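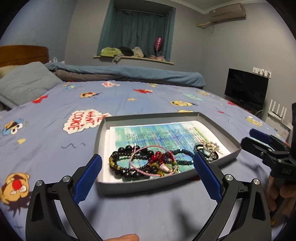

手持夹爪和一盘缠在一起的首饰。夹爪的指尖上贴着蓝色的垫子。

机器人为什么扯断了手链？

一堆手链、珠子和发饰缠在一起，你会怎么把它们分开？多半是先用手指拨一拨，找到一根线头，轻轻拉一下。如果拉不动，你就停下来，换一个地方再试。

这件事你做起来不费力，机器人做起来却很难。2021年4月，普林德科姆的一间机器人实验室里就出了一次故障：一台名叫“德雷迪克”的双臂机器人在整理首饰的时候，把一条珠子手链扯断了。珠子弹了出去，有一颗打在一位工程师的护目镜上。没有人受伤，但是实验室停了三天，专门来查这件事。

下面我们就来看看，机器人是怎么学整理首饰的，又是哪里出了错。

机器人的“手”

德雷迪克没有五根手指。它的每条手臂末端装着一个夹爪，夹爪有两根“手指”，能张开，也能合拢。手指的末端贴着软垫，软垫表面有纹路，能增加摩擦力。摩擦力就是让东西不容易滑走的那种力。你穿运动鞋在地上跑不容易滑倒，靠的也是摩擦力。

夹爪能夹住很多东西，比如杯子、积木、毛巾。可是首饰又小又滑，还会互相勾住。一串圆珠子被夹住的时候，珠子可能会转，也可能会滚。细线做的手链更麻烦，它没有固定的形状，你提起一头，另一头会往哪里晃，很难提前知道。

机器人怎么学

德雷迪克不是靠人一句一句写命令来学整理首饰的。它的学习方法叫“模仿学习”，意思是看人怎么做，然后照着做。

为了让它看得明白，人不能直接用自己的手去示范，因为人的手和机器人的手差得太远。示范的人要拿着手持夹爪，用它去夹东西。手持夹爪的形状和机器人的夹爪很像，上面装着摄像头。人一边做，摄像头一边拍。同时还有一个传感器，记录夹爪的两根手指张开了多宽。

这样，每一次示范都会留下两样东西：一段录像，还有一串数字。录像告诉机器人“当时看到了什么”，数字告诉机器人“当时手指张开了多少”。把它们对在一起，机器人就能学到：看到这样的画面时，手指应该这样动。

示范不一定要在实验室里做，在家里也可以。家里的桌子、床和地板各不相同，光线也不一样。机器人见过的地方多了，换到一个新地方就不容易糊涂。

出事的那天

那天上午，若阿金·库尼亚在操作台前看着屏幕，伊内斯·托雷斯站在桌子旁边。德雷迪克的任务是把一小堆首饰分开，一件一件放进格子里。

刚开始很顺利。它夹起一枚戒指，放好了，又夹起一个发夹，也放好了。

接着，它的左夹爪夹住了一条珠子手链。这条手链的另一头和别的手链缠在一起。右夹爪伸过来，夹住了手链的另一边。到了这一步，人会先松一松，看看结打在哪里。德雷迪克没有松，它的两条手臂继续往两边移动。

手链越绷越紧，线断了，珠子朝四面八方弹开。

库尼亚按下了急停按钮，两条手臂都停住了。托雷斯戴着护目镜，眼睛没有事。

大家把珠子捡起来以后，没有马上重新开机。实验室有一条规定：没弄清原因之前，出过故障的机器不能再动。

第一个原因：画面和数字没有对齐

查故障的人是塔皮奥·海斯卡宁和维多利亚·梅雷莱斯。他们先把德雷迪克当时的记录调出来，一格一格地看，后来又去看人做示范时的录像。

梅雷莱斯在示范的记录里发现了一个问题。在录像里，人的夹爪已经松开了，可是那串数字还写着“夹紧”。过了一小会儿，数字才变成“松开”。

这一小会儿大约是70毫秒。一秒钟等于一千毫秒，所以这点时间非常短，你眨一下眼睛用的时间都比它长。

为什么会差这么一点呢？因为摄像头和传感器各有各的时钟。一次软件更新以后，传感器的时钟慢了一些。这就像看电视的时候，演员的嘴已经闭上了，声音才传出来。

夹杯子的时候，差这么一点没什么关系。杯子不会跑，晚一点松开，它还是好好地站在桌上。可是拉一条细线的时候，情况就不同了。线绷紧只需要很短的时间，松手晚了一点，线上的力就会变得很大。

德雷迪克看了许多这样的示范，学到的就是一个错的时间：线已经绷紧了，手还可以再夹一会儿。

第二个原因：机器人感觉不到“紧”

你拉一根橡皮筋，不用眼睛看也知道它紧不紧，因为你的皮肤和肌肉能感觉到力。

德雷迪克的指尖上没有能感觉力的传感器，它主要靠摄像头来看。但是“紧”这件事，有时候看不出来。一根线拉直了，用一点点力是直的，用很大的力也是直的，画面看上去差不多。

手臂的关节里倒是有传感器，能发现手臂受到的力太大。可是那个报警的标准是为了防止手臂撞到桌子或者撞到人而设的，定得比较高。一条手链断掉所需要的力比它小得多，所以警报没有响。

海斯卡宁用弹簧秤拉了一条同样的手链。弹簧秤是一种测力的工具，挂钩拉得越用力，指针走得越远。手链断开的时候，指针离警报的标准还差很远。

第三个原因：示范里几乎没有“失败”

还有一个原因不容易想到。做示范的人都很小心，遇到缠得太紧的地方，他们常常会在录像开始之前先用手理一理，或者干脆换一堆容易的。

结果，德雷迪克看到的几乎都是顺利的例子。它没怎么见过“拉不动了怎么办”，遇到真正拉不动的时候，就只能照着最像的例子继续做，而最像的例子就是“把两只手分开”。

这好比一个人学骑自行车，只看过别人在平路上骑，从来没见过别人刹车。第一次遇到下坡，他就不知道该怎么办了。

怎么修好它

找到原因以后，实验室做了几件事。

他们先把时钟对准。现在每次录示范之前，人要把手持夹爪完全张开，再完全合上，重复两次。电脑会比较录像和数字，如果两边对不上，就会显示红色的提示，不让人开始录。旧的示范也重新检查了一遍，能校正的就校正，不能校正的就不再使用。

他们还给整理首饰的任务单独定了一个力的上限。两只夹爪夹着同一样东西的时候，手臂受到的力一超过这个上限，夹爪就会张开，手臂也会停下。这个上限比原来的警报标准低很多。

再后来，他们补录了一批新的示范，里面专门有缠得很紧的首饰。做示范的人不再提前理好，而是把整个过程都录下来：夹住，轻轻拉，拉不动，松开，换一个地方夹。有时候换了好几个地方也没有解开，这样的录像也留着。

到了9月，德雷迪克又开始整理首饰了。它比以前慢。遇到解不开的结，它会把那一团东西放回原处，在屏幕上显示“需要帮助”。

塞尔玛·卡拉吉安尼斯是实验室的安全负责人。她在报告里写道：“机器人停下来请人帮忙，算作完成了一次正确的操作。”

如果你在机器人旁边

学校的科技课上，或者科技馆里，你可能会见到会动的机械手臂。请记住下面这些事：

进去之前先问清楚急停按钮在哪里。它通常是红色的，样子像一个大蘑菇。
机器人在动的时候，不要把手伸进它能碰到的地方。
它停住不动的时候，也不要伸手。它可能只是在等下一个命令。
老师让你戴护目镜，你就要一直戴着，站在旁边看的时候也要戴。
长头发要扎起来，手链、项链和围巾要先摘下来。
东西掉在机器人旁边了，告诉大人，等机器关掉以后再捡。

自己试一试：只用眼睛，能看出有多紧吗？

你需要一根毛线和两个木夹子，再找一位朋友。

用木夹子夹住毛线的两头，一只手拿一个，慢慢往两边拉。请朋友只看毛线，不碰毛线，让他说出你什么时候用的力小，什么时候用的力大。

毛线弯着的时候，朋友很容易猜对。毛线拉直以后，他还能猜对吗？

然后交换，让朋友拉，你来看。再换成橡皮筋试一次，不要拉得太用力，脸也不要靠近。橡皮筋拉直以后还会继续变长，用眼睛看会比毛线容易一些。

小词典

夹爪：装在机器人手臂末端、用来夹东西的部分。
传感器：能测量温度、距离、力等信息，并把结果告诉电脑的零件。
模仿学习：机器人通过人做的示范来学习动作的方法。
毫秒：很短的时间单位，一千毫秒等于一秒。
急停按钮：按下去就能让机器马上停止的按钮。
校正：把不准的地方调准。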